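In Praise of the Boring Rented Desk
By Arvo Lappalainen
2/12/25

My sister called last week to tell me, again, that I'm throwing my money away. I pay $100 a month for a desk in a shared office above the pharmacy in Taltthorpe, and I have a perfectly good kitchen table at home. It has four chairs and a window that looks out on the bird feeder. She can't get over it. "You pay to go sit somewhere else," she said, and yes, that's a fair summary!

I've had this argument with so many people now that I figured I'd write it down once and just send them the link.

I worked at that kitchen table for six years. I do bookkeeping for small businesses, mostly contractors, plus a couple of dentists and one very disorganized garden center out toward Rutdale. You can do that job anywhere with an outlet. For the first year I thought I'd won the lottery. No commute, no tie, leftovers for lunch, laundry going in the background. I told everybody who'd listen that offices were finished and good riddance.

Then somewhere in year three I noticed I was eating breakfast next to other people's tax forms. Dinner too. I'd push the folders down to one end and set out the plates at the other, and all through the meal I could see the garden center's receipts (they come in a shoebox, I'm not kidding) sitting there by the salt. My wife was very patient about it. She'd ask how my day was and I'd realize it wasn't over. I was going to open the laptop again as soon as the dishes were done, and both of us knew it.

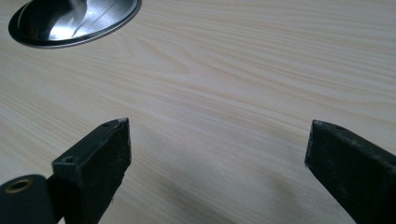
So when the place over the pharmacy opened up I went and had a look, mostly to be nosy. I'd been picturing one of those big-city setups with a neon sign about hustling and a wall of cereal dispensers. I've been in one of those, down in Birham, when a client wanted to meet there. It cost $300 a month for a seat you had to fight for, and a guy on a scooter went past us twice while I was trying to explain depreciation. If that's what you think of when you hear "shared office," I understand why you'd rather stay home.

Taltthorpe doesn't have that. Taltthorpe has a staircase with a rubber runner, a long room with decent heat, and a coffee maker you have to hit on the side. The people up there are a woman who does insurance claims, two fellows who draw up septic plans, and a retired teacher writing a history of the county's bridges. We say good morning. Sometimes one of us brings donuts. Then we all go quiet and do our jobs, and around five the septic fellows turn off the radio and I go home and that's it, I'm done, the day has an end on it.

I can't tell you how much I'd missed that. I used to complain about the drive when I worked at the county building, and I'd complain about it again if I had to do it tomorrow, but the drive was doing something for me. It let me finish being mad at a spreadsheet before I walked in the door. Now I have a walk that takes me past the post office and the ball field and it does the same thing, with better scenery.

The other thing I like, and this is where my sister really thinks I've lost it, is how dull the furniture is. At home everything I looked at wanted something from me. The sink wanted to be fixed. The mail wanted to be opened. The dog wanted, well, everything. A desk in a rented room doesn't know me. I never picked it out, I'll never refinish it, and if the leg wobbles I tell the landlord and go back to my invoices.

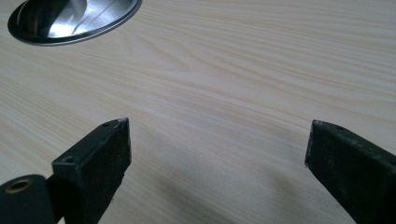 Steel cable port, set flush into the tabletop.

Now, I do hear the other side. There are plenty of people for whom home is the right answer. If you've got a baby, or a parent who needs looking after, or a bad back and a special chair, then by all means stay put, and I hope your boss leaves you alone about it. I'm also not on the side of the companies that are dragging everybody back into a building an hour away so a manager can see the tops of their heads. I did my years under a manager like that. He used to stand by the elevator at 8:30 with a cup of tea he never drank.

My beef is with the idea that those are the only two choices. Either you belong to headquarters or you belong to your kitchen. Most of the people I know would be happiest with a third place that's close by, cheap, and a little bit boring, and most towns our size don't have one. Taltthorpe only has one by luck. The upstairs had been vacant a good while and the owner got tired of heating it for the pigeons.

What gets me is how much space is just sitting around. Walk down the main street in Rutdale sometime. The old shoe store, the travel agency, the second floor of the bank - all dark. Then drive out to the new subdivision and count the cars in the driveways at ten in the morning. Every one of those houses has somebody in it with a headset on, trying to talk over a dishwasher. I'm no city planner, but it seems to me those two things ought to be introduced to each other.
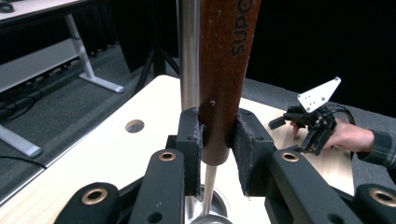
I brought this up at a town meeting in July and got a few nods and one long speech about parking. Fine, parking, I get it. But we found parking for the car wash, didn't we? And a room full of people who need lunch is a pretty good thing to have on a street. I buy a sandwich at Harju most days now. I never bought so much as a pickle there when I worked from home, and it was only a ten-minute walk. I get my hair cut downtown. I've been buying stamps, for Pete's sake. I'm sure the pharmacy does all right out of me too, between the cough drops and the birthday cards I used to forget.

I'd like to see the town chip in on the rent for a year or two, the same way it helps out with storefront signs. Give a landlord a small break if he'll put in heat, light, good internet and a door that locks, and keep the price down where a bookkeeper can stand it. Skip the neon. Skip the cereal. Put up a hook for coats, and please buy a better coffee maker than ours.

My sister says if I'm so crazy about it I should run for the town board. I told her I couldn't possibly, I'd have nowhere to put the paperwork. She's coming to visit in a couple of weeks and I've promised to take her up the stairs and show her where the money goes. She's already told me she's bringing her own chair cushion.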